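Nullulo: Original Motion Picture Soundtrack (Double LP)
Urketti Records
Page updated 12 April 2018

OK, so if you landed on this page you probably already know the movie, and you probably know it because of the elevator fight. Ninety seconds of synthesizer and one very out-of-tune choir while a guy in a raincoat takes on the whole Benkirane security team with a fire extinguisher. I saw it on a rented tape when I was twelve and rewound that part until the picture started to wobble. I've wanted the music on a record ever since, and now I run a very small label and I get to sell it to you, which still makes me a little giddy!

The old soundtrack album had a run of 3,000 copies and it's a strange thing. It leaves out the elevator music completely. It also fades the end title right before the best part and gives you two disco songs that play for a few seconds on a radio in the movie. I own a copy (played to death, and the sleeve smells like a basement) and I love it, but it was never the score.

This one is the score. Every cue that's in the movie, in movie order, plus a side of stuff that got cut.
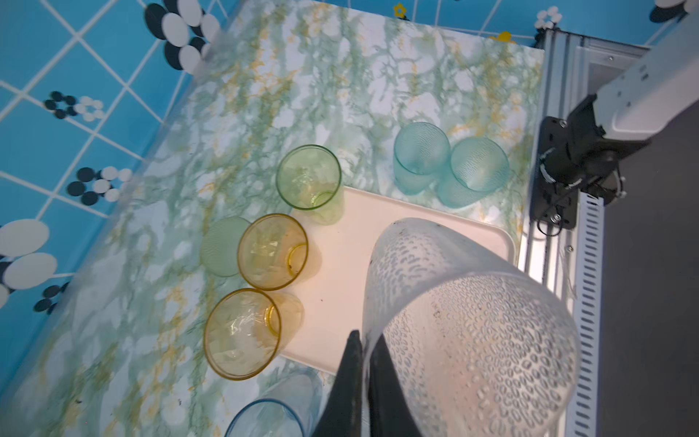
What you get

Two LPs on heavy black vinyl in a gatefold sleeve. The inside of the gatefold is one long still of the Benkirane skyline, the painted one with the two moons, and I spent way too long fighting with the printer over how purple it should be. It's pretty purple.

There's an eight-page booklet with a note on each cue. I wrote the notes myself so please be kind. I tried to say what's going on in the movie while you hear the music and which keyboard it was played on when we could figure that out. A couple of times we couldn't and I say so.

There's also a fold-out poster of the raincoat art. It comes folded. I've had a bunch of emails asking if it can come rolled, and I'm sorry, I just don't have the tubes or the space.

Side by side

Side A runs from the studio logo through the train arrival. Lots of low drones, then the main theme on what sounds like a toy organ. If you turn it up you can hear somebody's chair creak near the start of "Platform Nine," and we left it in. I like the chair.

Side B is the city material and it's my favorite to put on while I cook. "Benkirane by Night" is here in its full length with the long middle section where the drum machine drops out and it's just that bass line walking around by itself. The movie talks over all of it.

Side C is the elevator fight, the chase across the roof, and everything up to the end title. It's the loud side. We cut it with plenty of room between the grooves, so it's also the shortest one, and I'd take that trade again. The end title plays to the very end with no fade.

Side D is the cut music: an early version of the love theme, three tries at the opening, and a cue marked "Parade" for a sequence that I don't think was ever filmed. If anybody out there has seen a parade, in any version, write to me, please.

The Lurex edition

I also did a fancier one because I couldn't help myself. The Lurex edition is named after track two on side C (the nightclub cue), and it's pressed on clear vinyl with silver flakes in it. The outer sleeve has silver foil on the title. Same music, same booklet, same poster. I've played both a lot and the black pressing is a hair quieter between tracks, so if you listen on headphones get the black one. If you want something that looks great going around under a lamp, get the Lurex.

Total pressing is 2,000 copies across both versions. As of this update 1,180 are spoken for, and the Lurex is moving faster. I won't be doing a second run of that one. The black vinyl I might repress someday, but pressing plants are backed up right now and I don't want to promise a thing I can't deliver.

How it sounds

We worked from the studio reels, and they were in better shape than I was afraid of. Two of them had bad spots and you'll hear a small dip in the left channel on "Customs House," right where the flute comes in. I asked to have it smoothed out and then thought the fix sounded worse than the dip, so the dip stays.
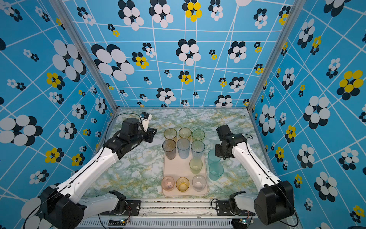 I also didn't want it louder than it needed to be. So many soundtrack reissues get squashed flat and then the quiet cues and the big ones all sit at the same level, and you lose that jump when the elevator doors open. You may have to turn your amp up a notch more than usual. Then side C starts and you'll want to turn it back down, at least if you live in an apartment.

No dialogue anywhere on the record. I know some people like a line or two between tracks, but I get tired of those by the second listen. The only voice you'll hear is the choir.

Shipping and the other boring stuff

Records ship in November. That's a long wait, I know! Your card is charged when you order, and I'll send an email when the boxes get to me and another one when yours goes out. If you move in between, just reply to your order confirmation with the new address.

Everything goes out in a stiff mailer with the discs outside the sleeve, so the seams don't split on the way. Please don't panic when you open it and the records aren't inside the jacket.

If your copy shows up with a bent corner you can feel with your thumb, send me a picture and I'll replace the jacket. If it skips, try it on a second turntable if you can, then tell me which side and which track. I'll swap it while I still have copies.

The limit is two per person, and you can mix them, one black and one Lurex.

There's a download code in every copy, good for the whole album in MP3 or FLAC. The code card is tucked in the back of the booklet and it's thin and gray and very easy to throw out with the wrapping. Look for it first. The files have the same running order as the LP, and the side D tracks are tagged as bonus so they don't mess up the end title if you listen straight through.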